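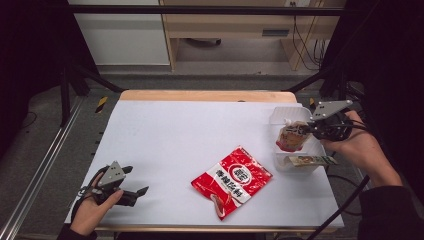
GRENDAU, February 2026. Skendier today opened orders for Dridis, a pair of hand-held grippers for people who would like a robot to do a job and have so far been unable to explain the job to it. The operator puts one on each hand, stands at an ordinary table and gets on with the work. The grippers record how it was done. At the packing table the subject matter is humble: a small condiment sachet pinched upright in the right-hand gripper at a clear ribbed container, a red and white snack bag lying in the middle of the tabletop, and the left-hand gripper hovering with its fingers slightly open, strapped around the back of the hand so that it goes where the hand goes. A person does this sort of thing while thinking about lunch. Getting it into a robot has taken our industry rather longer.

Dridis has been in trial since October with Biswas, a contract packer of snack assortments, lunch kits and the kind of gift hamper in which the cellophane does most of the work. Biswas changes what it packs often, sometimes with a day's warning. Its previous automation was programmed point by point, and performed very well for as long as every sachet arrived flat, dry, facing the same way and in a good mood.

"We had a robot that could put a bag in a tray all day," said Marta Tkachuk, operations manager at Biswas. "Then marketing changed the bag. The new one was a bit shinier and a bit puffier, and the robot treated it like a personal insult. We paid for a programmer to come out. Marketing changed the bag again while he was in the car park."

Under the trial, Biswas packers recorded their own work at a demonstration table beside the line. The first task took 300 demonstrations before the robot was allowed anywhere near a customer's order. Over the whole trial, the packers recorded 2000 demonstrations covering 11 packing tasks. Nine of those tasks are now run by robots for at least part of a shift. The other two involve ribbon and will be discussed at a later date.

HOW A TASK IS SHOWN

Skendier has spent several years with the alternative, which is remote control. An operator sits in front of the robot with a pair of controllers and drives its arms through the job. It works, and we still sell a system that does it. It is also a bit like buttering toast with oven mitts on, from the next room. Skilled packers who could fill a tray without looking became slow and cross within minutes of sitting down, and their demonstrations showed it. The robots learned to be slow. We can't be sure about cross.

With a hand-held gripper, there is no robot in the room to wait for. The packer feels the bag give when it is squeezed, and can tell straight away when a sachet is slipping. The fingers close only as far as the packer closes them. What the packer loses is the use of eight fingers or so, and there is an adjustment period during which experienced staff drop things and say words we have edited out of the audio.

Remote control keeps its place for heavy parts, for hot or otherwise unpleasant places, and for stepping in when a robot is stuck. Customers who already own our remote stations can combine both kinds of recording in one task. Biswas does this with its deeper cartons, where a human arm will go around a corner that the robot's arm flatly declines.

ON SHOWING IT BADLY

The trial produced one finding we had been hoping to avoid. Clean demonstrations are of limited use. A packer who does everything perfectly teaches a robot what to do when everything is perfect, and on a packing line that condition lasts until the first box is opened. The recordings that helped most had small troubles in them: a packet that landed crooked and was nudged back, a bag picked up by the wrong corner and set down again, a container that skated off across the table and had to be fetched with the other hand.

Dridis therefore lets the operator mark a recovery with a double squeeze of the left gripper, so that a fumble followed by a good save is kept and a fumble followed by a sachet on the floor is not. Biswas staff took to this with some enthusiasm. One shift began fumbling on purpose, with a degree of theatre, and the software now includes a setting that limits how much of a task may be made up of recoveries. The setting is on by default.

"I've spent 20-odd years telling people to pack it properly," said Tkachuk. "Then Skendier turned up and asked whether they could please pack it a little worse. I asked for that in writing."

Packers are paid their usual rate for demonstration time at Biswas, plus an allowance for each session. Names are removed from recordings before training. Even so, staff on the floor say they can tell whose work a robot learned from by the way it taps a bag twice before letting go. Several people have claimed the tap. The robot has kept it through three rounds of retraining, and we have stopped trying to take it out.

WHAT IS IN THE BOX

Each Dridis kit contains a left and a right gripper, hand straps in three sizes, cables, spare finger pads and a printed guide. The guide is short. An earlier edition was longer and was found, in mint condition, at every site we visited.

The grippers are wired. We are aware that it is 2026. Wireless prototypes were built and liked, and their batteries ran out in the middle of the best demonstration of the day with a consistency we have never managed to get out of the robots. The cable stays for now. Users are asked to route it away from the elbow, and will do so after the first time they don't.

Recording software is included and runs on the customer's own computer. Recordings stay on site unless the customer chooses to send them to Skendier for training. A task can be reviewed on screen straight after it is recorded, and most new operators discover at that point that they have been leaning on the table.

PRICE AND AVAILABILITY

Dridis can be rented for $900 a month per pair, with a minimum term of three months, or bought outright on application. Rental includes replacement straps and finger pads, which are considered consumable, and one visit from a Skendier trainer, who isn't. Training of the robot itself is quoted by task. Trays, pouches, sachets and small cartons are supported at launch. Loose fruit is being worked on. Customers with ribbon are invited to get in touch and to be patient with us.

First kits leave the Grendau workshop at the end of the month. Existing remote-control customers will be offered a trial pair ahead of the general queue, along with a software update that lets the two systems share a task library. The update also fixes the fault that caused the remote station to greet each operator as "Admin", including the one whose name badge now says so.

ABOUT SKENDIER

Skendier makes equipment for teaching robots by demonstration. It is based in Grendau, where it occupies half of a former carpet warehouse and has strong views on the heating arrangements of the other half. The company's products are used in food packing, kitting and light assembly.

Demonstrations of Dridis can be booked through the Skendier sales desk. Visitors are welcome to bring their own product to the table and should bring more of it than they think they'll need, particularly if it is edible.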